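Play Kitchen Table Check, Isdale Play Library

December round, with my comments

I do this one in the morning before the doors open, with coffee at a safe distance. It's the same sheet as last time except that I moved the soft toys up to the top, as they take me the longest and I'd sooner get them done while I'm still awake. Marks are OK, WATCH or PULL. Anything marked PULL goes in the Figueiredo bin under the sink and does not come back out because somebody's kid loves it (I know, I know).

SOFT FOOD

Seams, all the way around: OK. I tug every seam with both thumbs. If I can see stuffing, it's a PULL, no debate.

Sewn-on labels and patches: OK, but WATCH the plush ketchup. The patch is big, and a big patch has a lot of edge for small fingers to get under. I ran a nail around the whole border and nothing lifted. Please do the same next round and don't just glance at it!

Embroidery, loose threads: OK. Snip, never pull. I pulled one once on the old stuffed carrot and lost half its face.

Surface wash: due. Cold, gentle, inside a pillowcase, air dry. The red plush goes in by itself. I'm not explaining pink dish towels to anyone again.

HARD FOOD

Cracks and sharp mold lines: OK on the fruit. I go over the banana bunch finger by finger, and I like it more every time, it's such a cheerful thing.

Small parts: OK. Both strawberries went through the choke tube test and neither one fit inside. The green tops are on tight. Strawberries get chewed more than anything else we own, so they get the test every round and not every other round like the rest.

Orange slice: OK. Check along the segment lines for gunk. An old soft toothbrush works better than a wipe.
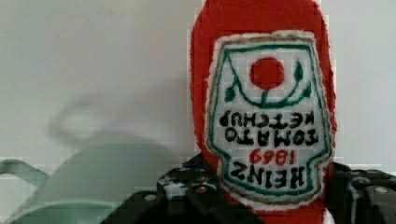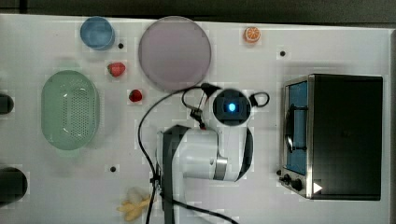
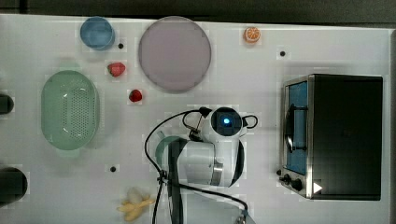 Play kitchen check: the plush ketchup first, then two views of the table with the fruit, dishes and toaster oven.

DISHES AND CONTAINERS

Blue bowl: OK. Run a finger around the rim for chips. Smooth all the way.

Large plate: OK. I flex it a little and listen. We had one from the Ellitz set that gave a tiny creak for weeks before it split, and now I trust my ears on plates.

Green colander: WATCH. Nothing broken, but the holes need a proper look from both sides with a flashlight. Soap film dries in them and then flakes. It also needs the finger test: my pinky doesn't go through, and neither did the test probe, so it passes on that. Rinse, shake, rinse again (really shake it).

TOASTER OVEN

This gets its own section because it has a door, and doors pinch.

Door and handle: OK. Open and close it slowly, then let it drop from halfway. I want it to settle without a slam. Handle doesn't wiggle.

Glass: OK. Look for chips at the corners with the light behind you.

Inside: OK. No crumbs, no fruit. Last round I found a Pava cracker in there that had clearly been through some things.

Position: keep it well back from the table edge. If it has crept forward, push it back before you start anything else.

TABLE

Top: OK. Wiped with the mild spray, then plain water. Get into the small black spots on the surface with a cotton swab, the cloth skates right over them.

Edges: OK. No rough places. Go around once with a bare hand and once with an old nylon stocking, which snags on splinters you'd never feel.

Cables: WATCH. Any cable on or near the table gets checked end to end for nicks before children come in, and nothing hangs where it can be grabbed. I'm putting this on every sheet from now on.

Wobble: OK. Lean on each corner. There was a bit of give at the back, so I tightened the bolts and leaned again, fine now.

TO DO BEFORE THE NEXT ROUND

Wash the soft food.
Soak and brush the colander.
Order more swabs, we're down to 23 and I go through them like popcorn.
New flashlight batteries. Mine quit halfway through the dishes and I finished by the window.

Nothing pulled this time. Sheet is clipped inside the cupboard door, and if you take the pen, please bring back the pen.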